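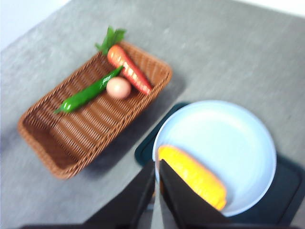
Figure 2. Woven basket on a gray tabletop.

4. What the audience knew about the cause

4.1 Why I asked

I came to this question sideways. The study was set up to look at ticket prices for charity concerts, and Section 3 does that, but the thing I kept wanting to talk about with Rachid Kabbaj on the drive home from the first one was a conversation I'd had in the line for coffee. A man who had come with his whole family, and who told me he wouldn't miss it for anything, was under the impression that the evening was raising money for the town library. It was raising money for Hima, a respite care charity whose name was printed on his ticket.

That bothered me more than it should have. I had assumed, as most of the work I read in graduate school assumed, that people who buy a ticket to a charity event are buying two things at once, an evening out and a donation, and that the second part makes them less fussy about the price of the first. If they don't know who the money is for, it gets hard to say what the second part consists of. So I rewrote the questionnaire (with a good deal of grumbling from Rachid, who had already printed the old one) and put the new question near the top.

4.2 The concerts and the people

Both concerts were held outdoors in summer, one in Aledum and one in Drokley, with the same promoter and nearly the same bill – a brass band to open, a local singer, then a tribute act until the lights went down. Both were for Hima. Prices were the same at the two sites apart from a family ticket that only Drokley offered. Aledum has hosted a concert for this charity for years and people there talk about it as a fixture. In Drokley it was new, and quite a few of the people I met had come across it by accident.

Between them the concerts sold tickets to 1,141 adults who had left a working email address. We wrote to all of them the week after, and 460 filled in the survey, a response rate of just over 40 percent. I would have liked more, of course I would, but for a survey with no prize attached I was pretty pleased. Older buyers answered more often than younger ones, and people who had bought early answered more often than people who bought at the gate. I come back to that in 4.5, because it probably makes the audience look better informed than it was.

The question itself was open. We asked, "Which charity or cause did this concert raise money for?" and left a blank box. I counted an answer as correct if it gave the name Hima in any recognizable spelling, or if it described the work closely enough that it couldn't be anyone else ("the place that gives carers a weekend off" went in as correct). Rachid coded the answers separately and we argued over the ones where we differed. Mostly he was stricter than me. Where we couldn't agree we took his version.

4.3 What they said

Of the 460 people who answered, 198 got it right. That's 43 percent, so a majority of a fairly keen group of ticket buyers, writing to us only a week or so later, couldn't say who they'd given to.

The wrong answers were more interesting than I expected. A lot of people simply left the box blank or wrote "not sure." Others named a different charity with complete confidence, usually a large national one working on something to do with illness. And then there was a group who named the organizers, as if the people putting the concert on were also the people it was for. I had a soft spot for the respondent who wrote "the band?" and then, under further comments, asked us to book them again.

I had expected Aledum to do much better than Drokley, given its long history with the event, and it did do better, but by less than I'd have bet. Long familiarity seems to cut both ways. Several Aledum respondents gave the name of a charity that the concert had supported before Hima took over, and one of them added a kind paragraph on how much good work that charity does. They'd learned the answer once and hadn't had any reason to check it since. In Drokley the mistakes were vaguer. People there were starting from nothing, and either picked up the name on the night or didn't.

Coming with children made no difference that I could find. Neither did where people sat. Having heard the short talk from the stage did matter, and it mattered more than anything else we asked about, including the printed program. At Aledum the talk came straight after the brass band, when most people were in their seats. At Drokley it was moved to the break, and you can guess where everyone was during the break. I was in the food line myself and I didn't catch a word of it.

4.4 Does knowing change the giving?

This is the part I have to be careful with, and I'll go slowly.

Szczepańska argues that the cause is mostly a permission slip. In her account people want the evening, feel slightly guilty about spending money on it, and the charity takes the guilt away. It doesn't matter much which charity does the job so long as it sounds decent. When I first read that I thought it was a gloomy view of people, and I said so in a conference talk I now wish I'd prepared better. Our figures fit her account rather well, at least as far as the ticket goes. People who could name Hima and people who couldn't had paid the same sort of prices, and when we asked how much more they'd have been willing to pay for the same evening, the two groups gave answers so close together that I wouldn't want to build anything on the gap.

Where they came apart was afterward. We asked whether people had given anything beyond the ticket, either on the night or since, and whether they meant to. Those who knew the name were clearly more likely to say yes on both counts. It's tempting to stop there and tell every organizer in the country to put the talk before the headliner and say the name three times. I'd still give that advice over a cup of coffee, but I can't claim the survey proves it. People who already cared about respite care would be more likely to know the name and more likely to give, with or without a talk. A good number of the correct answers came from people who told us a relative had used the service, and they were never going to forget what it was called.

I tried to get some purchase on this by setting those families aside and looking at everyone else. The difference in giving gets smaller when you do that, though it doesn't go away. My own reading is that the talk did some real work at Aledum. Rachid thinks I'm seeing what I hoped to see, and he may be right. He'd like the whole thing run again with the talk placed by coin toss, and if we can find a promoter patient enough to let us, so would I.

One smaller point on the extra giving. Quite a few people told us they would have put in something more on the night but had no cash with them and didn't notice any other way to do it. I hadn't asked about this. It came up in the comments again and again, from both towns, often in an apologetic tone. Next time it gets a question of its own.

4.5 Things I'd do differently

The survey went out by email, so it missed anybody who paid cash at the gate or came on someone else's ticket. My hunch is that these people knew less about the cause than the ones who booked ahead, in which case 43 percent is on the generous side. I can't put a number on how generous.

A week is also an awkward gap. It's long enough to forget a name and short enough that a thank-you message from the promoter was still sitting in some inboxes. We did ask people not to look the answer up, and I believe most of them didn't, but a handful of replies used the charity's full registered title with the punctuation intact, and I have my suspicions about those. We left them in as correct.

I also wish I'd asked people whether they minded. There's a version of this finding that organizers hear as an insult to the audience, and I don't mean it that way at all. The people I talked to were cheerful and generous and glad the money was going somewhere good – they had trusted the organizers to choose, and were content to leave it there. Whether that trust would hold up if they learned more about the choice is something I'd love to know. When I mentioned the charity's name to the man in the coffee line, he said that sounded like a good cause too, and asked me what time the tribute act was on.

The next section goes back to prices and looks at the Drokley family ticket, which sold out early and caused some trouble at the gate.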